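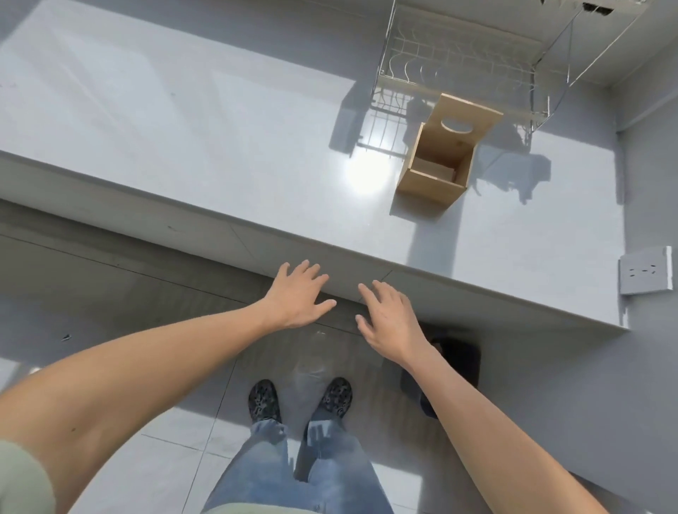 *Worktop with the wire dish rack and the small plywood box, in direct sun.*

**Tudetstead kitchen: worktop notes**

The shared kitchen at Tudetstead is back in full use. Everaldo Figueiredo has checked the white worktop against the list drawn up in January and signed off all but one entry. The outstanding entry is the sealant along the wall joint, which Woturer will redo under the existing contract.

Heat and light. The worktop takes strong sun, and the surface is pale enough to produce noticeable glare. Readings taken at the rack end were higher than at the door end, with a difference of 5 degrees at the warmest point. This is within the limits given by the supplier, Dudek. Please keep cling film, soft plastics and aerosol cans off the sunny section. If you are cutting or measuring, work with the light to one side.

Dish rack. The wire rack stays where it is. Plates go upright between the curved prongs, and heavy pans should be dried by hand and put away. Load it evenly along its length. The thin rods will bend under a cast-iron casserole, and a bent prong can't be straightened without damaging the finish.

Plywood box. The small open-fronted box with the round hole near the top of its back panel belongs beside the rack. Bare plywood swells at the edges if it is left standing in water, so lift it when you wipe down and dry the underside before replacing it. Zuzanna Gajewski is getting a price from Didivham for a clear sealing coat. Until that is applied, use a damp cloth only.

Cleaning. Use a neutral detergent diluted at 80 ml to the bucket. Scouring powder and green pads leave fine scratches that show up badly in low sun. Wipe the squared front edge as well as the top, including the lower corner, where drips collect before they reach the grey cupboard fronts.

Socket. Don't spray cleaner on or near the outlet plate on the end wall. Spray the cloth and then wipe.

Faults go in the kitchen log, with the date and your initials.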